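4. Setting Up the Tabletop for Stodulum Runs

By now the arm is bolted down, the controller is talking to your workstation, and you have finished the homing routine in Section 3. Now for the fun part! This section gets the play-kitchen table ready for the Stodulum method, which learns to pick and place from a small set of hand-guided demonstrations and then keeps improving from its own tries. Our main result was trained on 751 demonstrations, but you can get a very decent basket policy with far fewer, so please don't let that number scare you off.

4.1 Laying out the objects

1. Clear the table and wipe it down. Crumbs and tape scraps show up in the overhead view, and the segmentation step will happily try to label them.

2. Put the plate at the far side of the table, with the small blue bowl right up against its left side. They can nearly touch.

3. Lay the ketchup bottle on its side across the plate, cap pointing away from the arm base. Put both strawberries in the bowl.

4. Place the banana and the orange piece along the near edge. Their exact angle doesn't matter – we vary it on purpose between episodes.

5. Put the green basket where the gripper can come straight down on it.
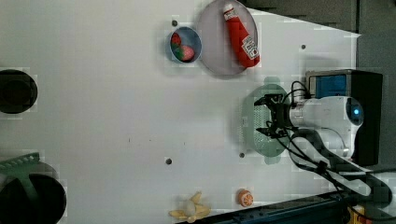 Figure 4-1. Green basket at the gripper, with the bottle on the plate and the strawberries in the bowl.

Note: The small holes in the tabletop are handy landmarks when you want to put an object back in the same spot. Leave them uncovered where you can.

6. Run the layout check from the Pralico console. It compares the live overhead view with the stored layout and gives a match score. Anything at 80 or above is fine. If you land at 72 or so, look at the bowl first. It gets nudged more than anything else on the table.

CAUTION: Keep hands off the table while the layout check is running. The arm may make a short move at the end to park itself.

4.2 Adding the oven

The first release of Stodulum only handled open tables. Paula Munteanu pushed hard for something bulky in the workspace, and she was right – the policies trained with the toaster oven in place turned out much better at picking their way around things, even on tables with no oven at all. We were thrilled with that result and made it the standard setup.

1. Pause the arm and wait for the console to show HOLD.

2. Set the oven on the right side of the table with its door facing in toward the arm.

3. Check the cables. They should loop freely along the arm and run off the table with some slack.

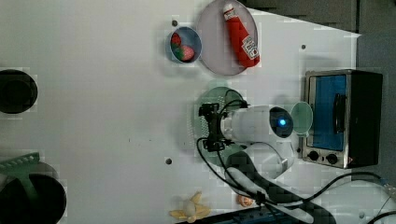
4. Jog the wrist slowly toward the oven and back, at the lowest speed setting. Stop if any cable pulls tight, and re-route it before you go on.

5. Run the layout check again and save the result as a new layout. Do not overwrite the open-table one! You will want both when you compare policies.

Note: If you trained on layouts from before July, convert them with the Vivine tool first. Old files load without an error but put the oven keep-out zone in the wrong place.

4.3 Checking the wrist view

The overhead view tells the policy where things are. The wrist view tells it how the last bit of the approach is going, and this is where Stodulum gets most of its gains over our earlier Blackburn baseline. Ulises Villanueva found that the perforated green surface is a wonderful test target: lots of small, regular holes, so blur and bad exposure are easy to spot.

1. Open the gripper and bring it down slowly until the holes fill most of the wrist view.

2. Look for both fingers at the bottom of the view. You need to see the gap between them.

3. Check that the rows of holes stay separate from each other in the middle of the view. If they smear together, refocus.

4. Lower the exposure if whole patches go white. A few bright streaks from shiny or clear material are okay, and the policy copes with them surprisingly well.

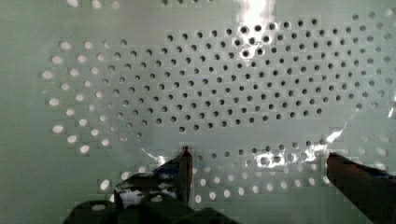
4-7

5. Save one wrist frame with the layout. The trainer uses it as a reference for brightness at the start of each session.

CAUTION: Do not clean the wrist lens with the arm powered. Press the stop button first and wait for the brakes to click.

Once the overhead and wrist checks both pass, you are ready to record. Start with 101 demonstrations of the basket task, train overnight, and see what you get before adding more. Go to Section 5, Recording Demonstrations.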